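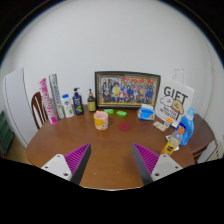

Call for Participants: Help Us Find Out Whether Machines Can Tidy a House Yet
Posted Friday, January 7, 2022

If you have ever stood in front of a cluttered table at the end of a long day and wished something else would deal with it, we would love to hear from you. Irkach is a small home robotics group, and for the past while we have been asking a very plain question: which household chores can a machine do today, and which ones still need a person? So far the answer is a bit humbling (our arm is fine with a single cup on a bare counter and gets into real trouble once the cup has neighbors), and we need patient, ordinary people to help us do better.

The study is called Pesuvix. You take a hand-held gripper and use it for small everyday jobs, picking things up and setting them down somewhere sensible, while a camera on the tool records how you go about it. Those recordings are what our robot learns from. We have 3543 of them now, and 2580 were made on kitchen counters, so this round we are after tables, dressers and bathroom shelves, with all the bottles and odds and ends that people really keep on them. 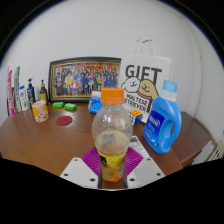
Who We Are Looking For

Anyone 18 or older who can stand or sit comfortably at a table and squeeze a light trigger for short stretches. You don't need a technical background, and we're especially glad to hear from people who have cleaned, stocked shelves or looked after a home for a living, as you will have habits that our engineers simply don't. Left-handers, please do write! We have far too few of you. If your grip is weak or you tire easily, tell us and we'll plan more breaks.

What You Would Do

Sessions run two hours at our rooms in the Peeters Building, with a stop in the middle for coffee. We ask for six sessions between now and the end of March. The first one is mostly practice, and it is perfectly all right to be slow and to drop things.

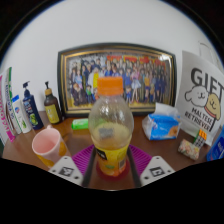

Bottles are a big part of this round, and we should warn you that they are harder than they look. People know without thinking how to take hold of one, how firmly to squeeze and where to set it so the next thing still fits, and our machine has to learn all of it from you. A clear bottle with an orange cap, held upright between two white gripper fingers with a mug and pump bottles over to the left, is a fair sample of the job. We'll ask you to repeat a move like that many times, and a little differently each time if you can manage it.

Pay and How to Apply

You will receive $700 for the full six sessions, paid in two parts, and we cover bus fare or parking. Should you need to stop early, you are paid for every session you came to. Recordings are stored without your name and shared only with our partner Hitetti, whose team trains the arm.

To apply, send a short note to the Pesuvix study desk, Irkach, Room 371, Peeters Building, or leave one at reception. Tell us which days suit you, which hand you use, and (we do enjoy reading these) which chore you would hand over to a machine first.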